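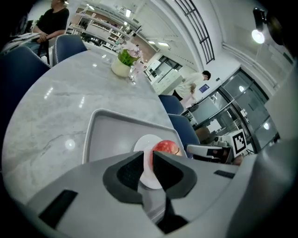 9/21/23. Today I worked on the mask for the gripper fingers in Natetti, our pose tracker. The old mask was drawn by hand in March and it is too small for the new finger pads. In the wrist view the pads make a wide V, and the right pad covers a part of the apple, so the tracker put features on the pad edge and believed the fruit was moving. I made the mask wider by 32 pixels on both sides and ran the whole session again. Features on the pads went down from 184 to 3.

The second problem is the table. The ceiling lights reflect in the marble as bright spots, and these spots travel with the camera. Luangrath (the outlier filter) removes most of them, but only when the camera moves fast enough. At slow speed they stay in the map. I tried a brightness limit — it also removed the rim of the plate, so I put it back as before.

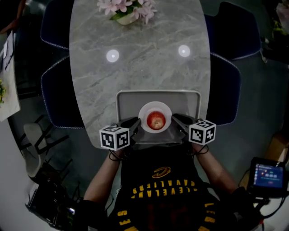
Head view, both grippers at the plate, marker cubes facing up to the camera.

The session has 1491 frames in the head view. Havard finds both cubes in most of them, but the left cube changes its ID order when two faces are seen at a flat angle. I suspect the corner refinement. Not fixed yet.

To do:
check the time offset between head and wrist before touching Joder again
save the new mask with the calibration, not in my home folder
ask if we can get a matte cloth for the table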